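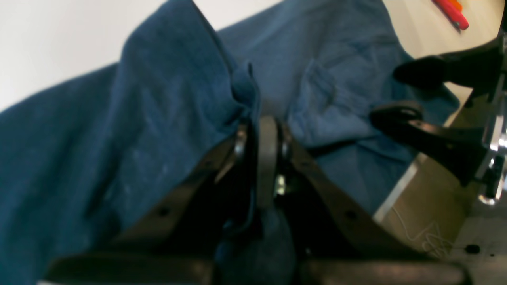
Should a school robotics club spend a whole spring on something as dull as handling cloth? I think it should, and I would tell any parent the same over the bake sale table.

I have coached the Relley club for 3 years now, and every March the students want to build something that throws. Throwing is fun, I grant you (I love it too!), but a ball is a very forgiving thing. It has one shape and it keeps it. Cloth has a new shape every time you let go of it, and a student who has planned for one fold has to think again from scratch -- which is the part I'd happily pay for.
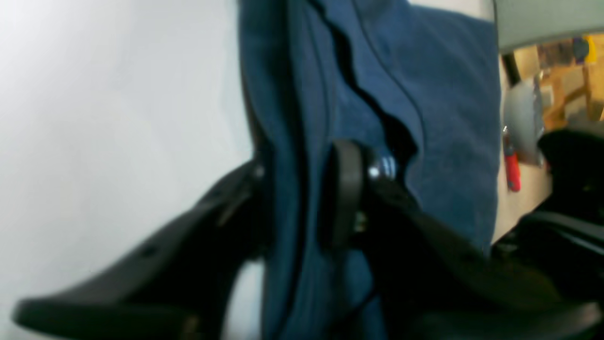 Blue fabric in the gripper, Friday practice.

Ximena Xolalpa, one of our juniors, wrote 337 lines of code for her first attempt and threw out most of them by the next week. She wasn't sad about it, either. She had started watching how her grandmother picks up a dish towel, and she came back with two pages of pencil sketches and a much shorter plan.

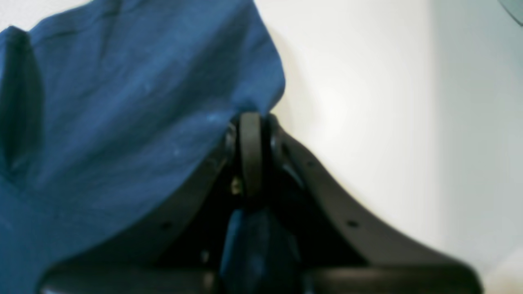 Money comes up whenever I make this case, and it ought to. The Pillell tournament asks $400 of each team before anyone has bought a single wheel, and for a club our size that is a hard check to write. Cloth costs next to nothing. A piece of plain blue fabric draped over a gripper finger will give a teenager as much to argue over as any tournament field, and you can take it home and wash it.

My friend Takeshi Sakamoto coaches at Drenent and thinks I'm wrong. Kids need a crowd and a clock, he tells me, and I have seen his team's faces on match day, so I can't wave that away.
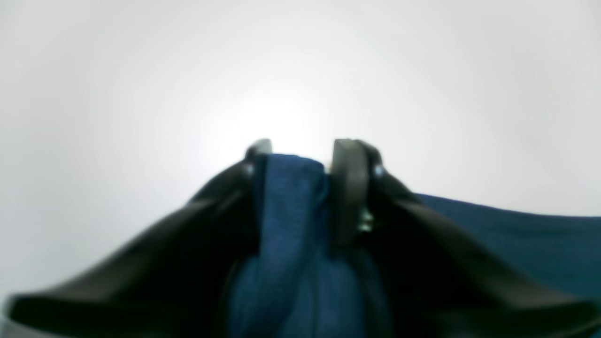
Still, I'd ask him to come sit with us some afternoon around four, when the room has gone quiet and two students are bent over the same wrinkle, and stay until the late bus. I'll save him a chair.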